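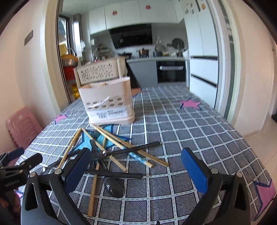
Utensils on the star tablecloth.

Is the Rerkthorpe Loop worth your gas?

The new brochure calls it "the last quiet drive in the county." I have my doubts about anything quiet that comes with a brochure. Skorer, the trip-rating app, gives the loop 19 out of a possible 20, and when I looked up who had done the rating I found 7 people, two of whom seemed to be reviewing a different road.

So I drove it. The loop is 65 miles, starting and ending in Drustby, and the first stretch is pretty. Rolling fields, a creek that keeps you company for a while, barns set well back from the road. Then you get a long piece of state highway that the map colors green for reasons of its own.

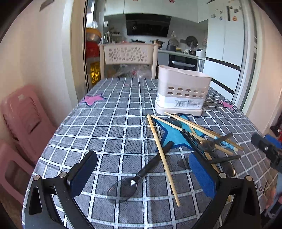

The big selling point is the overlook at Ma, where you're told to arrive at sunrise. I did, and the fog was so thick I could have stayed home. Violeta Olivares, who wrote the brochure, says it burns off by mid-morning – fine, but then why send people at sunrise? Bring something to eat while you wait, as there is no store for miles. Cold noodles travel well, and wooden chopsticks and a black-handled spoon like the ones on that blue star will cover the meal. By the time the valley showed up I will admit it was lovely, in a plain sort of way.

Hadi Sfeir wrote to say I'm too hard on the place and that his family has gone every June since he was small. I believe him. I also think a view you grew up with gets extra points that visitors shouldn't count on.

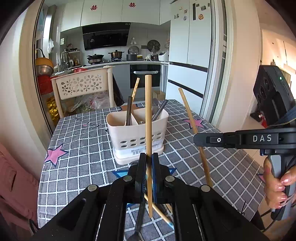

Before you go

Parking at the overlook is free until 10th June. After that it goes up to $7, and the sign doesn't say whether that's per car or per person. Ask first.

Skip the "artisan village" stop. It was two sheds and a gift shop, and one shed was locked.

Go counterclockwise. You get the highway out of the way early and the creek on the way home.

If you've driven it and saw something I missed, write in. Photos are welcome, but please tell us what time you took them.
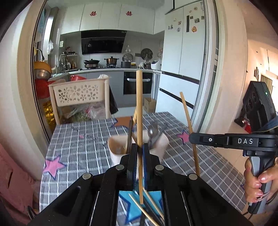 A long bamboo stick, with the kitchen beyond.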